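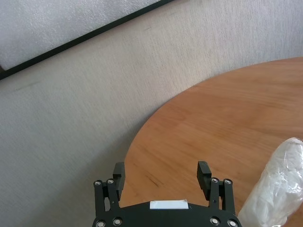 Aarne Seppälä antwortet: Beim Preis bin ich raus. 2282 Euro für einen Greifer mit Handgelenkkamera, und die Software kostet nach dem ersten Jahr extra.

tudor_v
Wie viel extra? Auf der Seite von Vunora steht nur "auf Anfrage".

Aarne Seppälä
40 Euro im Monat, laut Angebot vom Januar.

gwenllian
Ich habe den Tello-Satz von Vunora seit zwei Monaten. Montage ging in 55 Minuten, Anleitung nur auf Englisch. Folienverpackte Sachen sind schwierig, da muss man die Schließkraft von Hand runtersetzen. Die Automatik drückt zu fest zu.

tudor_v
Sehe ich anders. Bei mir läuft die Automatik, auch mit Beuteln. Welche Firmware hast du?

gwenllian
Die ausgelieferte. Update bricht bei mir ab.

tudor_v
Dann liegt es daran. Per Kabel einspielen, WLAN geht nicht.

Joonas P.
Godlow hat was Ähnliches ohne Abo, allerdings kleinere Öffnungsweite und die Kamera muss man selbst kalibrieren.

Aarne Seppälä
Kalibrieren stört mich nicht. Gibt es dafür Ersatzbacken?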